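Start About us The workshop Open evenings Join Contact

Start > About us > Who we are and what we build

About Stosstead

Stosstead is a shared workshop in Gatow. We are a small association of people who like to build machines and who have no space for it at home. My name is Vasylyna Chornovol and I take care of this page. English is my third language, so please write to me if a sentence is not clear.

We rent one long room with 16 member places. Everybody has a shelf and a key. The lathe and the drill press are shared, and you must do the short safety lesson before you use them.

Our biggest common work at the moment is called Gakden. It is a sorting table with two robot arms, for small electronic parts taken out of old devices. We began it in August, after a repair shop on Daly street gave us a crate of mixed circuit boards, wires and connectors. We weighed it, and it was almost 750 kilograms. To sort so much by hand is possible, but it is very boring work.

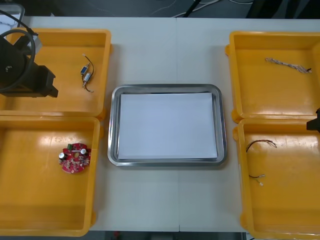
The Gakden table with parts in the yellow bins.

The idea is simple. Every kind of part gets its own bin, and the tray in the middle is the place where a part is put down to be looked at. We put white paper in the tray, as the shiny metal confused our software in the first tests. Circuit boards are quite easy for the grippers, because they have a stiff edge. Thin wires are much harder. They bend, they hang on each other, and the same wire never lies two times in the same form.

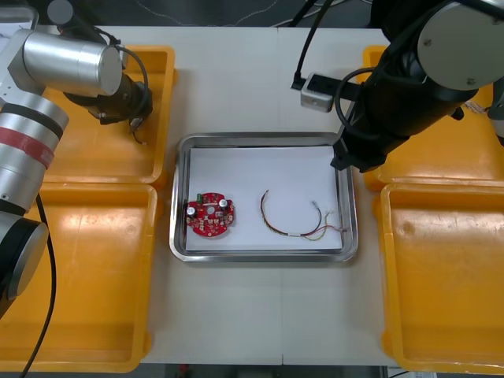

We keep a written log of each attempt, also of the bad ones. The log has now 2574 lines and any member can read it. If you know something about gripping soft things, we would be very glad to hear your opinion, even if you do not live near.

The programming group meets in the small room behind the kitchen, and the mechanical group stays at the table. You can be in both. We do not ask for a diploma or for experience, only that you clean your place and write down what you have changed. Beginners work together with an older member for the first 4 weeks.

Guests are welcome on open evenings. Please ring at the yard door, the front door belongs to our neighbors.

Page last changed: 22 May 2023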